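About Clongate

Clongate is a teaching and data company for robot manipulation. Our operators guide robot arms through bench tasks, by hand or by remote control, and the recorded demonstrations are supplied to laboratories and manufacturers for training their own systems. The company takes its name from the street where its first workshop stood.

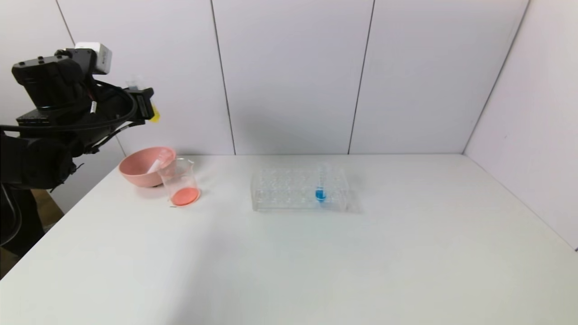
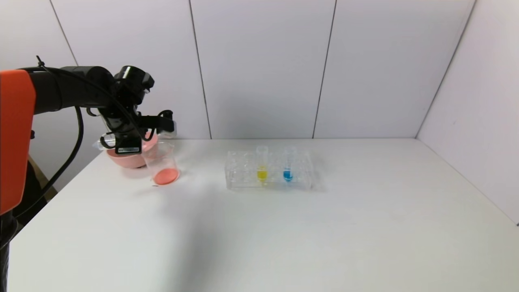 Bench work with a beaker, a bowl and a clear tube rack

Our work is organized in two departments. The Plusell department is responsible for remote operation. Its operators sit at a control station and move the arm through each task at the pace a careful technician would use. The Yordanov department is responsible for hand guiding, in which the operator holds the arm directly and leads it through the motion. Many clients request both methods for the same task, and the two departments share a common task sheet for that purpose.

Clongate employs 21 operators. Each completes a training period of 18 working days before recording for a client. Training covers grasping, pouring, placing and the handling of small glassware, together with the rules for stopping a demonstration and beginning again.

Every recording is reviewed by a second operator. In the last reporting year our staff submitted 2,987 demonstrations, of which 2,313 were accepted for delivery. Recordings that are not accepted are kept and labeled with the cause -- a slipped grasp, a late release, a collision with the bench -- and are available to clients on request.

Deliveries are made through Fonum, our records system, which holds the task sheet, the operator's notes and the reviewer's decision for each demonstration.

Clients who wish to propose a task are asked to send a written outline and a list of the objects involved. Visits to the workshop are by appointment. Applications for operator positions are accepted in January and June.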